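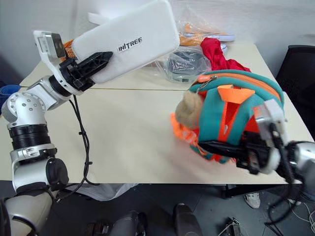

6 min read

Home Family Home Goods Travel Letters Subscribe

**The Little Backpack and Its Big Promises**

Apr 27, 2018 | By the Ridum Home Goods desk
Last updated: August 2018

A children's backpack, according to the people who sell them, can teach a four-year-old to be organized. I have read this on three hang tags and one website so far, and I'd like to know how the bag does it.

The small teal one with bright orange trim is typical of what's on the racks. The zipper curves along the top edge, with orange webbing at the side and an orange tab sticking up from the top. It is cheerful. You could find it in a pile of coats, and I'd count that as the best argument for the colors. The catalogs have better ones. Amov, whose bags fill most of a wall at the big store in Stundoton, calls bright trim "a visual cue for independent packing." My younger child's visual cue for independent packing is being told four times.

Start with the zipper. A curved one opens a wide mouth, and a wide mouth is a good thing on a small bag. It also has to turn a corner, and a small metal pull is a lot to ask of a hand in a mitten. Try it in the store with one hand, and then get the child to try it. If you have to hold the bag steady for them, you'll be doing that every morning until June.

Then the straps. Every brand now talks about ergonomics, a word I distrust on anything carried by somebody who weighs less than the dog. Loose webbing is the part I'd look at. Long tails give you room to let the straps out as the child grows, and they also get shut in car doors. Roll up what you don't need and pin it. Amov sells a clip for this. A rubber band does the same job, and ours has lasted since last August.

Weight is where the sales talk gets thin. The padded model I took home weighed 800 grams on my kitchen scale with nothing in it. Add a lunch, a full bottle and a change of clothes and you've got something I wouldn't want to carry the length of a parking lot, let alone hand to someone who stops to pick up gravel. The thinner bag next to it on the rack had less foam and fewer pockets, and it was the one that got worn. The padded one got dragged.

Which brings me to padding generally. Soft, thick, rounded things are having a moment, and plenty of them are white. I have a table in my kitchen that is now regularly covered by them: pads, cushions, sleeves, rolls, all of it supposed to go into or under or around something else. One has INITREE across it in black capitals. I have no complaint about that, except that a white, fabric-like surface and a child's snack bag shouldn't spend time on the same table. Anything padded and pale takes up the room of three useful objects and shows every thumb.

The Zheng people go further. Their "complete starter set" runs $141 and includes the bag, a matching pouch, a mat, and a laminated card showing where everything goes. I followed the card. The mat fits if you leave out the sweater. There is no sweater on the card.

Would I pay $60 for a child's bag? Perhaps, if I believed it would see a second owner. The stitching where the straps meet the bottom decides that, and you can check it yourself. Turn the bag over and pull hard. Look for a double row, or at least some thread that doesn't move. Do the same with the loop at the top, since that's what a child hangs it from, and what an adult grabs when the bus is coming.

Zheng says its zippers are good for 2000 openings. That sounds like plenty until you watch a preschooler check on a sandwich.

What we've kept is the thin bag, a spare shirt and a bottle with a lid that closes. The pouch has crayons in it. The mat is under the cat.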